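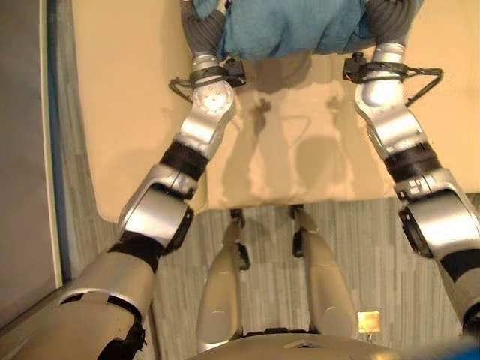
How to wash and dry microfibre cloths so they keep working

Most advice on this subject comes from people who sell something: the cloths, the special detergent for the cloths, or the little net bag you are supposed to put the cloths in. I have tried all three. I was not persuaded by the bag, and the special detergent cleaned no better than a plain one. What follows is the routine I have ended up with after a lot of ruined cloths, and I have tried to say where I am sure and where I am guessing.

It applies to ordinary cleaning cloths made from polyester or a polyester and polyamide blend. Cotton dusters are another matter and will put up with almost anything.

Before you start: is the cloth worth saving?

Run it over the back of your hand. A cloth in good order drags slightly and catches on dry skin. If it slides like a bit of old curtain lining, the fibres have either been melted flat by heat or are coated in something. Coating can be washed out. Melting can't, whatever the packet says about "reviving" tired fabrics. Wash it once by the method below, try it on your hand again, and if it still slides, put it with the rags for oil and paint.

The packs I buy, from a market stall in Pendstead, claim 300 washes. A dearer brand called Fimska claims 600. I have never met anyone who kept a tally, and neither figure comes with a word about temperature or drying, so I don't see what use they are to anybody.

Step 1. Shake and sort

Shake each cloth hard outdoors. Then make two piles: anything that has touched grease, polish or wax, and everything else. Wash them apart. A single cloth full of furniture wax can spread a thin film over the whole load, and you will find out when you next try to do the windows.

Keep both piles away from cotton towels. Microfibre picks up lint and hangs on to it. People tell me a mixed load is fine if the towels are old, on the grounds that old towels have shed all they are going to. Mine haven't.

Step 2. Treat the greasy ones

Put a small drop of washing-up liquid on the worst patches, rub it in with your fingers and leave it while you get on with something else. Rinse well under the tap before the cloth goes anywhere near the machine, or you will have foam to deal with.

I don't bother with bicarbonate of soda and vinegar. Mixed together they fizz and largely cancel each other out, and the fizz seems to be the whole appeal. Vinegar by itself in the rinse may help a little in a hard-water area. I tried it for most of one August and couldn't tell the vinegar cloths from the others, though our water is only moderately hard.

Step 3. Wash at 40

Set the machine to 40 degrees, on a normal cycle, with half the liquid detergent you would use for clothes. Powder is all right if it dissolves fully, but undissolved grains get trapped in the pile and can scratch glass.

No fabric softener. I am sceptical of most laundry rules, but this one has earned its place. Softener works by leaving a coating behind, and a coating is the last thing you want on a cloth meant to pick things up. Check that your detergent isn't a two-in-one with softener in it. No bleach either.

Rodel Tan wrote to me after the first version of this page to say he boils his and they are fine. Perhaps they are. He also buys new ones every spring, so I don't think the boiling has had much chance to show itself. If you have used a cloth on something nasty and want a hotter wash, read the label and go no higher than it allows.

Step 4. Rinse again if it feels slippery

Take one cloth out at the end and squeeze it. If it feels slimy or you see suds, put the load through another rinse. Next time use less detergent. The line on the cap was drawn by the people who sell the bottle.

Step 5. Dry without heat

Hang them on a line or over an airer. They dry quickly, and I have never been in such a hurry for a duster that a tumble dryer was needed. If you must use one, choose the coolest setting, clean the lint filter first and leave out dryer sheets, which do the same harm as softener. Don't drape cloths over a hot radiator, and never iron them.

Step 6. Store them closed

A drawer or a lidded tub will do. Left on an open shelf they gather dust, and you begin the next job with a dirty cloth.

Common questions

Do the colours mean anything? Only if you decide they do. Keeping one colour for the bathroom is sensible. The official-looking charts are for workplaces, and your kitchen won't be inspected.

Are the Cadwaladr glass cloths worth the extra? I have 5 of them and like them for mirrors, where the flatter weave leaves less behind. For dusting a shelf I would use the cheap ones.

Why does my cloth smell when wet? It was probably put away damp, or it still has grease in it. Go back to step 2.

How often should I wash them? When they stop picking things up, or after any job you wouldn't want repeated on the next surface.

Wendell Kapoor
Last changed 19 April 2026: added the note on powder, reworded step 4.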